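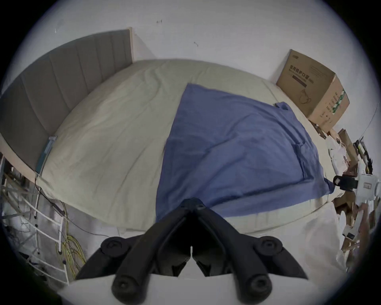 Progress report on the Boken kit trial, month three

Hello all,

Sorry this is landing on a Thursday evening and not the Monday I promised. I wanted to get the last of the bedroom sessions in before I wrote anything, and bedrooms take ages.

Quick recap for anyone on the panel who joined after the spring round. You gave us the money to try out the Boken hand-held gripper kit for a season and tell you if it's worth buying more of them for the Erkitwood home-help project. The idea is that a person carries the gripper round an ordinary home and does ordinary jobs with it, the camera on it records what the jaws are up to, and those recordings are what the arm learns from later on. We have 3 kits on loan from Seneviratne, who sell and service them over here, and the loan runs to the end of August.

So, where are we? We've got 1445 recordings off the kits and on to the shared drive, and 591 of those have been checked and passed. The gap looks worse than it is. Checking is slow work and I only got the second login for the checking software halfway through this period, so for a good while it was just me with a cup of tea and a pause button. I'd expect most of the rest to pass. The ones I've thrown out so far were mostly the same two faults: the jaws not closing all the way before the person lifts, and people starting the job before they've pressed record (I've done it myself, more than once!).

What I like about the kit

It's comfortable. I had my doubts when it came out of the packing, as it looks like something for getting crisps off a high shelf, but you stop thinking about it after the first half hour. The jaws meet neatly and they'll hold a thin fold of cloth, which was my main worry, as cloth is most of what we're doing this quarter. Duvets, pillowcases, throws, towels, tea towels. The cheaper kit we borrowed last year from Skadstead just slid off anything soft and we ended up doing the whole lot with plastic cups.

Charging is easy and the battery lasts a morning. Moving files off is easy too, provided you use the cable they send. I tried one of my own from the drawer and lost a lunchtime to it.

Also, and I know this sounds small, people don't mind having it in the house. We're working in rooms that are lived in, with boxes and leads and whatever else is about, and I've asked everybody to please not tidy up for us. A home-help arm that can only cope with a show home is no use to the people we want to help. It did take a bit of persuading. One household hoovered twice before we got there.

What I don't like

The jaw pads wear. We've changed pads on two of the kits already and the replacements took nine working days to come, during which those kits sat in their cases. Seneviratne were very nice about it and didn't charge, but if we bought our own set I'd want spare pads in the box from day one and I'd want that in writing.

The manual is poor. It tells you in great detail how to fit the wrist strap and then gives one paragraph to setting up the camera, and that paragraph refers to a menu that isn't there any more. I've written our own two-page version with the steps in the order you need them, and I've sent Seneviratne a copy. They've asked if they can use it, and I've said yes as long as our name stays on.

And it gets heavy. Not for the first hour, but big bedding is hard on the wrist because you're lifting at arm's length and trying to be smooth about it. After a couple of grumbles we brought in a limit of 40 minutes at a go for anything duvet-sized, with a proper break afterwards. That has slowed us down a bit, but the recordings from after a break are so much steadier that I don't think we've lost anything by it.

Bedding, in a bit more detail

The panel asked for this last time, so a few words. We're recording three jobs on beds: pulling a cover straight, folding a loose cloth that's been left on top, and moving a cloth from the bed to somewhere else. Straightening is the hard one. It's never clear when you've finished, and two people will stop at quite different points. I've now written down a rule (stop when you wouldn't be embarrassed for your mum to see it) and it works better than the long version did.

Folding is going well. Moving is nearly done and I'd like to stop collecting it soon so the time can go on straightening.

Money

We're on budget. The one thing I hadn't planned for was a bigger drive, as the files are larger than the sales sheet led me to think. That came to about £100 and I've taken it out of travel, where we're under because most of the homes have been on the same bus route.

Next

Finish checking the backlog. Do kitchens, which I've been putting off. Get a firm price from Seneviratne for buying two kits outright, with pads and a service visit included, so you've got a real number to look at before the loan ends. If you asked me today I'd say buy the two and send the third back, but I'd like to see how they cope with a greasy worktop first.

Could somebody also let me know if you still want the spreadsheet version of this every month? I'm happy to keep doing it, I'd just like to know it's being opened.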